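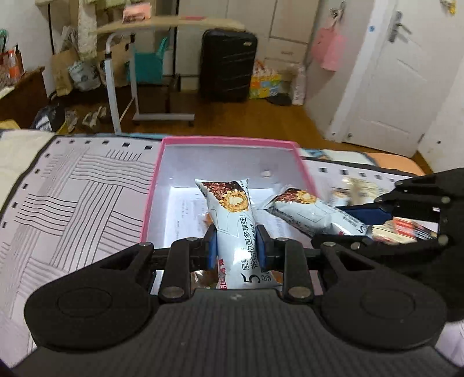 Chepkoech Mugo talks with her hands, and when the subject is grippers she talks with them pinched, thumb against fingers, opening and closing as she goes. She has been building the things at home for two winters now, mostly in the evenings, and she is so glad to be asked about it that the tea went cold before we got to my second question.

"I started with a kitchen tong, you know, the cheap kind," she says. "I thought, well, a tong already picks things up, so how hard can the rest be?" She laughs for a good while at that. The tong became a printed frame, which cracked, and then another frame, which she named Nivari after the street she grew up on. The pair she uses these days are the Lyimo hands, black with blue pads on the fingers, and she speaks of them the way other people speak of a reliable old car.

What she wants them to do is pack a box of snacks. Bars, crackers, little packets, all the shiny crinkly stuff that slides around and won't keep its shape. She works through it by hand first, a gripper in each fist, so that the motions can be recorded and studied later.

"A wooden block is easy, a block forgives you," she says. "A wrapper has slack in it. You think you're holding the bar and you're holding the bag the bar came in - and then it swings!" 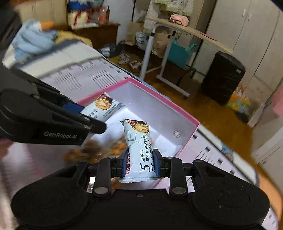 Her log stood at 2,677 picks on the Wednesday we spoke, and she was hoping for 2,850 before she took the fingers apart again to look at the pivots. She writes the tally in pencil in a school notebook, along with remarks like "squeezed too early" and "good one, do it like this." I asked if she ever gets bored. She thought about it very seriously.

"My shoulders get bored," she said. "I stop after 7 minutes and walk around the room, and then I come back and I'm curious again."

The software side is slower going. She calls her program Bustach, and it sorts the recordings by how wide the fingers were open and for how long. An earlier one, Radasness, did the same job but lost a whole weekend of work, and she still sounds a bit hurt by it. Friends have told her to buy something ready-made, and she has looked (she showed me the bookmarks), but she likes knowing where every screw is.

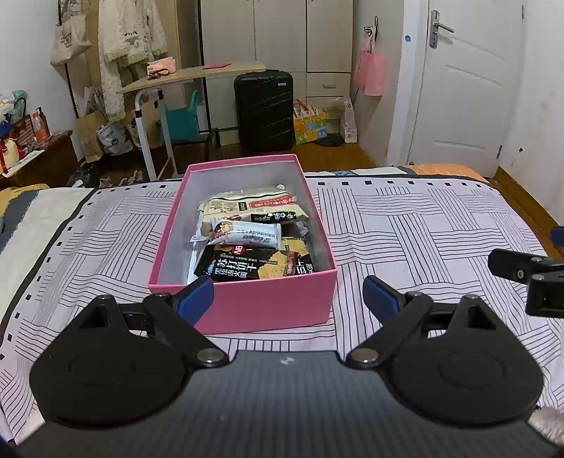
"Crackers are my trouble right now," she goes on. "If you press like you press a bar, you've got crumbs. So I'm trying softer pads, and I'm trying to come at the packet from the edges, and my sister says I should just eat them and be done."

She hopes to have motors on both grippers by spring, one first and then the other if the money stretches. After that she'd like to try socks.

14 comments - 52 shares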